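2023-12-21

Event coding, Koltar unrest, second pass. Continued from the last entry. Working from the printed wire reports plus the scans Boonmee Luangrath left in the shared folder.

Start of day: 126 reports in the pile, covering the barracks clashes in Koltar and the road closures toward Enduter. Read all of them once before coding anything.

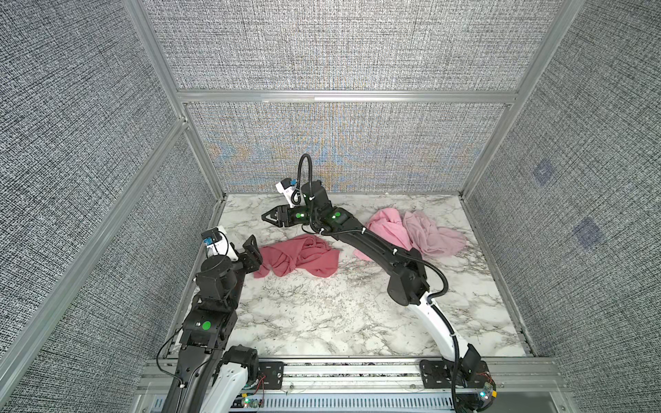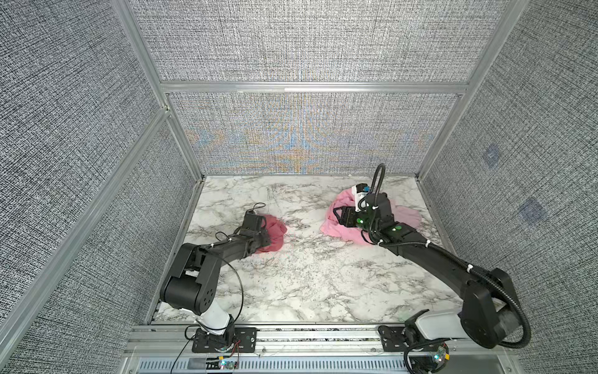
Merged duplicates first. Most of the pile is the same wire copy reprinted with a new headline, so I matched on time, district and named unit. 36 separate events left after merging. Of those, 19 give a number of dead or wounded. The rest say "casualties" or nothing, and I left the field blank. Last time somebody put zero in those, and it took an afternoon to find them.

Problem with the police station in the Khamphan district. One report has the attack starting before dawn, another has it after the curfew was lifted. Same street, same burned truck, different death tolls. Coded as one event, low figure in the minimum column, high figure in the maximum column, start time set to unknown. Boonmee thinks it is two attacks on the same building. Possible. The hospital statement covers the whole night and doesn't settle it. Note added to the record so it can be split later.

Actor names are still a mess. "Armed protesters," "militia," "former fighters" and "Jadau brigade" all turn up for what looks like one group. The interior ministry spokesman calls them outlaws and the city council calls them residents. I'm using Jadau brigade only where a report names it. Otherwise it goes in as unidentified armed group. Please don't change these on a guess, even a good one.

Army side is easier. Two units, both named in the official statements, and the regional commander's warning is quoted the same way everywhere. I did not code the warning as an event. It goes in the statements table.

4 events still open:
Khamphan police station (see above)
checkpoint on the Enduter road, no date in the source, only "over the weekend"
grenade at the council building, one source, unsigned
prisoner exchange, reported as agreed but I can't find anything saying it took place

Changed the codebook wording for "withdrawal." Old text let you code it when a unit said it would leave. New text needs a report that it left. The entries from March were done under the old wording and need rechecking.

Backup saved to the shared drive. Next: go through the local radio transcripts for the checkpoint date, then send the open list to Boonmee.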